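Tote (container)

A tote is a reusable, open-topped container used to store and move goods inside warehouses, factories and shops. Most modern totes are molded from plastic, though wood, wire and coated steel are also used. Totes are smaller than pallets and bulk boxes and are generally meant to be lifted by one person or carried on a conveyor. In some countries the same object is called a crate, a bin or a tub, and the words are often mixed within a single company.

Name

The word "tote" as a verb meaning "to carry" has been in American English for centuries. Its use for a stiff container came much later and probably grew out of the trade term "tote box," found in factory catalogs for trays that carried parts between machines. The tote bag, made of cloth or a similar soft material, is a separate object.

Construction

Plastic totes are usually made by injection molding from polypropylene or high-density polyethylene. Polypropylene is stiffer and holds its shape better under load. Polyethylene stands up better to cold and is preferred for freezer stores. Ribs are molded into the outer walls and under the floor to limit bending. The rim is turned outward to form a lip, which adds strength and gives the hands something to hold.

Floors may be solid or vented. Solid floors run more quietly on rollers and keep small items from falling through. Vented floors let water drain and are common where sprinklers are fitted above the shelving, as a filled tote is very heavy.

Types

Straight-wall totes have nearly vertical sides and offer the most room for a given footprint. They stack when full but take up the same space when empty. Nesting totes have sloped sides and fit inside one another, which saves space on return trips at the cost of some volume. Stack-and-nest totes do both, either by means of swinging bars or by being turned end for end. Folding totes have hinged walls that lie flat. The hinges are the part most likely to fail.

Attached-lid totes have two hinged flaps that mesh in the middle. They are widely used for store deliveries, where a numbered plastic seal can be passed through the flaps.

Dividers

A tote may be split into compartments so that it can hold more than one kind of item. Fixed dividers are molded or welded in place. Removable dividers slide into slots on the inner walls and can be moved as stock changes. Dividing a tote raises the number of items that can be kept on a given length of shelf, but each wall takes away some usable space and can make it harder to reach items near the bottom. Many warehouses set a limit on the number of compartments for this reason.

At the Unthorpe parts depot, a survey by the storage writer Chibuzor Isah compared 56 divided totes with undivided ones of the same outer size. Isah found that two compartments suited most slow-moving stock and that finer divisions were often left part empty. 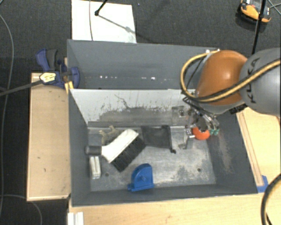

Wear and repair

Totes wear mainly on the floor and the lower walls. Scratches and scuffs are treated as cosmetic. Cracks at the corners, a split rim or a bowed floor are reasons to withdraw a tote, as any of these can cause a jam on a conveyor. Small cracks can be closed by plastic welding, but the cost is seldom worthwhile for cheaper models, and damaged totes are normally ground up and molded again.

Cleaning is done by hand or in tunnel washers. The Barodon washer, used by the grocery supplier Ratosard, handles 1000 totes in a shift of normal length. Food users wash after every trip, while parts stores may wash once a year, often in December when stock is counted.

Labeling

Each tote usually carries a bar code on one or both short ends. Labels may be glued on, held in a pocket or molded into the wall. Molded labels last longest but cannot be changed. The Yuan numbering plan gives every tote a code of 16 characters, the last 2 of which are used to check for reading errors.

See also

Bulk box
Milk crate
Pallet
Shelving

This page was last edited on Jul 22, 2025.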